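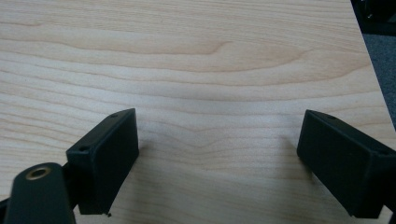
What has the Collet grant paid for so far?

Mostly tabletops. The first half of the money has gone on stripping, sanding and resealing the worktables in the long room at Nesbridge, and on the hours of the people doing it. The rest of this report covers how that went, what we changed along the way, and what we'd like to do with the second half.

Curura: progress report to the Collet Fund, first stage

Where we are

When we applied, the tables were the thing everybody complained about. They had been in the building longer than any of us, and they'd had paint, glue, candle wax and at least one whole pot of bookbinding paste on them. The bookbinders were laying down sheets of card before every class to get something flat and clean, and the quilting group had given up on the tables by the window and were cutting out on the floor. People are very patient in Nesbridge but I don't think we could have asked for another winter of that.

The large tables are now finished and back in use. They went back into the room in February, and I have to say I stood there for a good while with my coat on just looking at them. The wood under all that old varnish is lovely! It is pale, and the grain goes off in long waves with the odd big curve where it bends round on itself. Several people have asked whether we bought new ones. We didn't, and that pleases me more than almost anything else in this report.

The small tables are part done. The tops are sanded but we haven't sealed them yet, for reasons given further down.

How the work was done

Solène Jacquet led the whole thing. She repairs furniture for a living and had taught two evening classes for us before, so she knew the room and knew how bad the tables were. She ran the work as open sessions: anyone who had signed up for Curura could come and learn to strip and sand a top under her eye, and take the skill home with them. We had 65 people through the sessions in all, a good many more than I'd put in the application. Some came once, some were there every time. One family brought a bedside cabinet of their own and did that at the end of the afternoon.

The order was always the same. Scrape off the wax and glue, wash down, leave to dry overnight, then sand by hand. We had planned to hire a machine sander, but Solène tried one on the underside of the worst table and didn't like how quickly it went through. The tops are veneered and there isn't much to spare. So it was cork blocks and paper, 60 grit only where the varnish was really thick, and a lot of finer paper after that. Slower, dustier, and much more sociable. You can talk over hand sanding.

For the finish we used Olix, a hard oil that goes on with a cloth. The application said varnish. I wrote to you about this change at the time and thank you for agreeing to it so quickly — it made a real difference to be able to carry straight on. The oil gives a soft, matte surface with very little shine. The bookbinders like it because they aren't fighting a reflection from the lights, and a scratch can be rubbed back and re-oiled in one spot without taking the whole top down again.

What went wrong

Two things. The first was drying time. I had allowed one night between coats and the room is simply too cold for that before spring. The first table we oiled was still tacky the next morning and a life drawing class was due in. We moved them to the upstairs room, and from then on we left two nights. This put us behind, and it is the main reason the small tables aren't sealed.

The second was the table nearest the sink. Once the old finish was off we found that the veneer had lifted along one side, where water had been getting under it for years. Solène glued and clamped what she could and let in a new strip. It is a sound repair and you can rest a cup on it without worrying, but the colour is a bit different and will stay that way. I'd sooner have it than a replacement.

Money

Spending to the end of this stage comes to £1381. That covers Solène's fees, the oil, paper, cork blocks, scrapers, dust masks, glue and clamps. The sander hire was never spent and the clamps weren't in the budget, so the one more or less paid for the other. Fees were higher than planned because of the extra sessions, and we met that from our own class income so as not to eat into the second stage. Receipts are in the folder I posted, in date order, apart from the one for masks, which I've had to ask the shop to print again.

What people have said

We left a notebook by the kettle. Most of it is practical ("more aprons please", "can the radio go off at 4"). There are some entries I'd like you to see all the same. A woman from the quilting group wrote that she had cut out a whole quilt top standing up for the first time in years and her knees were grateful. Someone else wrote just "I did that corner", with an arrow, which is not much use as evidence but I've grown very fond of it.

Bookings for the long room are up too. We used to have gaps most mornings, and there is now a printmaking class and a group who meet to mend clothes.

Next stage

Seal the small tables. Two coats, two nights between each, done while the room is warmer.

Make felt-backed cutting mats and boards to live with the tables, so that knives never meet the wood. We'd like 40 of these, enough for the two biggest classes to run on the same day.

Run three more teaching sessions with Solène, this time on chairs. Ours wobble, and nearly everyone who came to the table sessions said they had a wobbly one at home as well.

Write up a one-page sheet on looking after the tops, to go on the wall by the door. Solène has drafted it and it's good, though she has underlined "no hot pans" three times and I may bring that down to one.

One request. We would like to move the money set aside for varnish across to felt and board for the mats. The total stays as it was. If you're happy with that, a line by email is all I need and we'll get going.

You would be very welcome to come and see the tables for yourselves. Mornings are best for the light, and if you come when the bookbinders are in, there will almost certainly be cake.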